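Dondthorpe sets out schedule for street lighting conversion

Friday, March 27, 2020

The Dondthorpe works department has published the schedule for converting street lighting in the old town from sodium lamps to LED units. The contract covers 1,438 lighting points and was awarded to Stultex, which also maintains the traffic signals on the ring road. Work is planned to begin in September and will proceed by supply circuit, starting with the circuits fed from the Melis substation.

Existing columns will be kept where they pass a wall-thickness test at the base. On most columns the lamp, ballast and ignitor will be removed and an LED tray and driver fitted inside the existing housing. Columns that fail the test will be replaced at the same height and in the same position, so that no new trenching is needed in the paved streets.
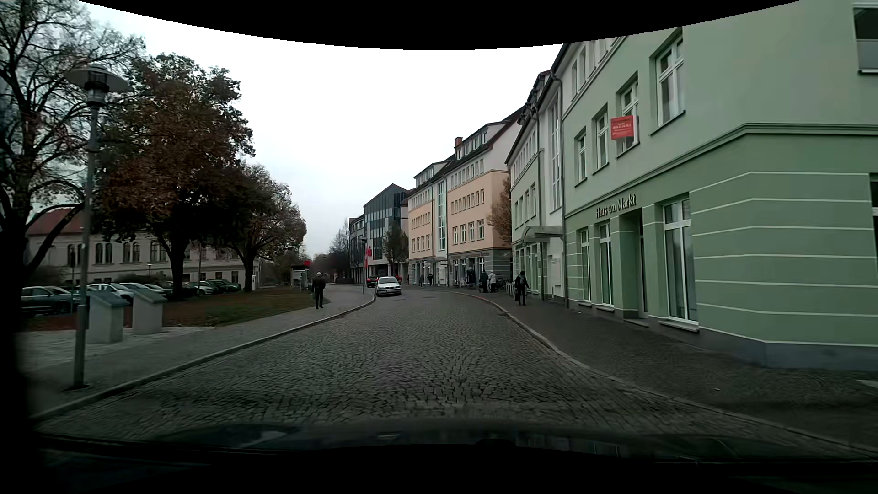 Light levels and color

The new units have a color temperature of 2,700 K on residential streets and 3,000 K at junctions. Output will be reduced by 60 percent between midnight and 5 a.m., except at pedestrian crossings. According to the project specification, annual running time will remain at its present level, and switching will still be controlled by photocells at the feeder cabinets. Remote control of individual lamps was priced but left out of the contract.

Haruna Takagi, the lighting engineer who prepared the specification, said the main difficulty was uniformity on narrow streets. "A sodium lamp spreads light in all directions, and a good part of it ends up on the upper floors," she said. "With an LED tray the beam is cut off much more sharply. If the optic is wrong for the street width, you get a bright strip under each column and a dark strip between them."

Three optics were tested over the winter on a short section of Bíró Street. The department chose the medium-width version for general use. A narrow version with a rear shield will be fitted where bedroom windows stand close to the lamps. Residents may request a shield after installation, and requests will be checked by measurement at the window.

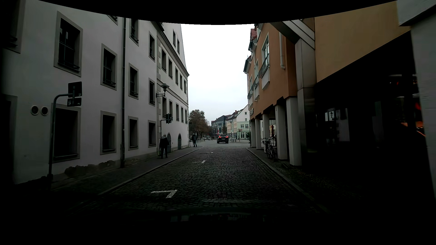

Buildings and stone paving in the town.

Stone paving was treated as a separate surface class in the calculations. Dark setts reflect less light than worn asphalt, and their reflection changes considerably after rain. The design values for these streets were raised accordingly.

Each circuit will be switched off during working hours only. Crews will use a lift truck, and parking will be suspended on one side of the street at a time. Notices will be posted five days in advance.

Deolinda Rebelo, who manages the contract for the department, said the removed lamps would be sent for mercury recovery and that around 20 of the old housings would be held as spares for the circuits converted last. Fault reports should continue to quote the number on the column plate.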